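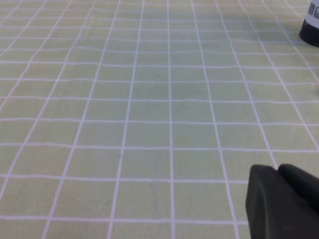
One customer asks whether the printed lines can be used for measuring. They can't. The grid on the Dradel table cover is decorative, and the lines shift slightly wherever the sheet isn't lying flat. Use a ruler or a cutting mat for anything that has to be exact.

Dradel Table Cover, pale green with white grid
Supplier: Fleltmont
Width: 145 cm
Length: sold by the meter, 3 m maximum in one piece
Edges: cut, not hemmed
Indoor use only

The cover is a flexible printed sheet for desks, craft tables and homework tables. It is laid loose on the tabletop and needs no adhesive. The pattern is a plain repeat of squares in a pale green with thin white lines between them. Shade varies a little from square to square - this is part of the print. 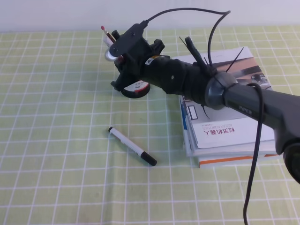 Dradel cover in pale green, with a roll of tape.

Orders are shipped folded. Fold lines are normal on delivery. Lay the cover out at room temperature and smooth it by hand from the center toward the edges. Do not iron. Light creases may remain and do not affect use.

To trim, mark the back of the sheet and cut with scissors or a rotary cutter. Following a printed line by eye will not give a straight edge over a long cut.

Heavy items such as book stacks and filled pen holders can stay on the cover. Lift them to move them. Dragging a rough base can mark the print. 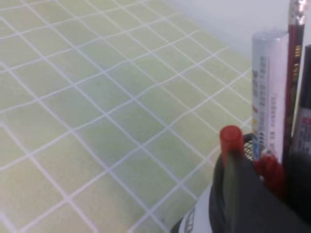 A reader's comment, received in November, says the cover slid on a polished desk until a thin non-slip underlay was put beneath it. We now stock one from Aigner in the same width. It is ordered separately and should be cut slightly smaller than the cover.

Cleaning is by damp cloth and mild soap. Wipe ink and glue off promptly.
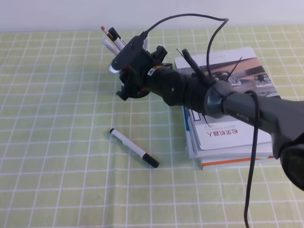

Solvents and abrasive pads are not suitable and will dull the print. Dry the cover before folding it for storage, or roll it with the printed side out.

The current print run is 1,000 m. Shade can differ between runs, so order all lengths for one room together. Cut lengths cannot be returned unless faulty. Pickup is available at the Stemden warehouse.

Item no. 3787
Page revised March 2019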